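Do I need the Varkance descaler for my steamer?

Probably not. It costs $20 a bottle, and the label lists citric acid and water. White vinegar does the same job for pennies.

The maker says 2 uses a month. Is that right?

That schedule sells bottles – I'd wait until you see white crust on the heating plate.
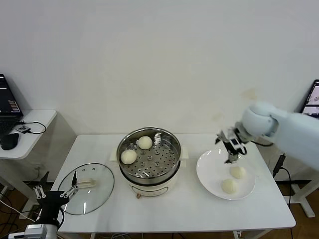 Kamarul Govindasamy wrote in to say his tap water is so hard that he gets crust in a week, and vinegar barely touches it. Fair enough. Try plain citric acid powder first.

Does it "extend appliance life"?

I asked Varkance for test results in January. No reply yet.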